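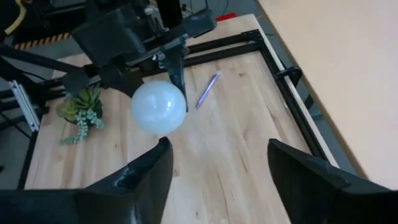
Punari Sync: Frequently Asked Questions

Last reviewed in May. Applies to the desktop extension, version 67 and later.

What does Punari Sync do?
It copies bookmarks, reading lists and open tabs between browsers on different computers. It does not copy saved passwords, payment cards or cookies.

Which browsers are supported?
Any Chromium-based browser from version 119 on, and current releases of Firefox. Safari can import a Punari file but cannot sync in the background.

Is there a limit on bookmarks?
A free account stores 4000 bookmarks. Folders count as one item each. When the limit is reached, new items stay on the local computer and are marked with a gray dot in the sidebar.

Why do I see duplicate folders after the first sync?
The first sync merges by folder ID. Two browsers that were set up separately have different IDs for folders with the same name. Open Tools, then Merge Folders, and select "Match by name." Run this on one computer only and let it finish before opening the others.

How often does it sync?
Changes are sent 3000 milliseconds after the last edit. Tabs are sent when the window loses focus. To force a sync, click the toolbar icon and choose Sync Now.

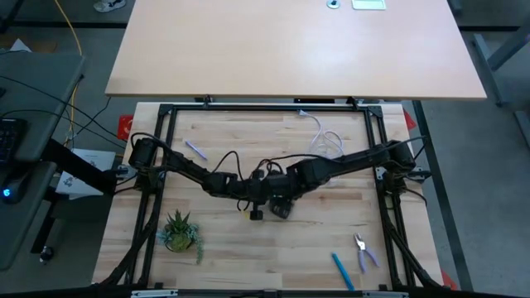
Two arms mounted on opposite sides of a wooden tabletop.

Can I use my own server?
Yes. Enter the server address under Settings, Advanced. The server must accept HTTPS connections with a valid certificate. Self-signed certificates are rejected by the extension even if the browser has an exception stored for them. Rania Matar's setup notes for the Desarside server package are included in the download.

Are my bookmarks encrypted?
Titles, addresses and folder names are encrypted before they leave the browser. Item counts and the time of the last sync are not. If you lose the recovery key, support cannot restore the data on the server. Export a local copy from any browser that is still signed in, reset the account and import the file.

The toolbar icon is missing.
Open the browser's extensions menu and pin Punari Sync. If it is not listed, check whether your workplace blocks extensions by policy.

How do I remove a computer?
Go to Account, Devices and click Remove. Bookmarks already on that computer are left in place.

When is the sync server down for maintenance?
Thursday, 5:00 to 5:30 a.m. Central European Time. Edits made during this window are queued and sent afterward.

Who maintains the extension?
Emil Pichler (desktop) and Hermine Auer (server). Bug reports should include the browser version and the log from Settings, Diagnostics.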